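Threads > Workshop & Desk > Surfaces

Cetora desk notes, posted as a thread. September.

1/ Refinishing log for the Tumstead desk. The top is pale wood, long grain, light enough that every water ring shows. I kept notes while I worked and am putting them here in order, partly so I can find them again.

2/ Before any sanding I wanted to know if the top was solid or veneer. Check the end grain first. If the pattern on the face runs over the edge and continues down as end grain, it's solid. If the edge carries a separate strip with its own pattern, assume a thin face and plan accordingly.

3/ Mine has an edge strip. I treated it as a thin face and put the power sander back on the shelf. Hand block only, 220 grit, with the grain, light pressure.

4/ Cleaning came first. Dish soap at a few drops per quart of warm water, cloth wrung out hard, then a second cloth with plain water, then a dry one. Old polish clogs the paper inside a minute if you skip this.

5/ Next, mineral spirits on a white rag. The rag came up tan for the first two passes and close to clean on the third. I stopped there. Windows open, rag spread flat outside to dry. Do not ball it up.

6/ Total sanding time was 29 minutes. I went over the whole top evenly and left the ring near the back edge alone. Chasing a single mark on veneer is how you get a pale oval that no finish will hide.

7/ Finish is Pleder matte water-based, two coats, foam brush. Thin coats. Load the brush a third of the way up, lay it on in one direction, and don't go back into it once it starts to grab. 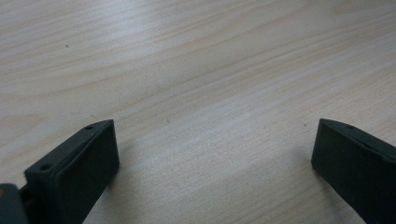
Desk top, grain and glare.

8/ On sheen. Matte is a relative term. With light coming in low, a matte top can still throw a wide pale band that flattens the grain where it falls. From a different angle the same spot looks warmer and the figure comes back. Judge it from the chair, at the time of day you use the desk.

9/ Someone asked about the loops in the grain. Long loops and arcs are the usual look of a flat-sawn cut, where the saw or knife crosses the growth rings at a shallow angle. Printed laminate copies the same pattern, so loops don't settle what a top is made of. Use the edge test in post 2.

10/ Drying. The can says recoat in two hours. The room was humid, so I gave it 9. Between coats, one pass with a gray pad, then a tack cloth. Check for dust with a flashlight held nearly flat to the surface.

11/ After the second coat I left everything off the desk overnight, then used it lightly. Lamp and keyboard went back with felt under them. The monitor stand stayed on the floor for another 9 days, as its feet are small and hard and will print into a soft film.

12/ Cost, for the person keeping score: 40 dollars for finish, paper, pad and brush. I already had the mineral spirits. A new top in the same size was more than I wanted to spend on something I put coffee on.

13/ Reply to Văn: no, I would not use oil over this. Oil on top of a cured water-based film has nowhere to go and stays tacky. Pick one system. If you want oil, strip back to bare wood first, and on a thin face that is a risk I'd pass on.

14/ Maintenance from here is a damp cloth and a dry cloth. No spray polish. Silicone in the polish causes craters in the next coat of finish, whenever that turns out to be.

15/ Drawer fronts are next. Same product, different problem: the old pulls left dents around the screw holes. I'm testing steam on the back of one before I commit.

6 replies · 14 reposts · 52 likes · Share

Get new threads by email. Enter your address to subscribe. You can unsubscribe at any time.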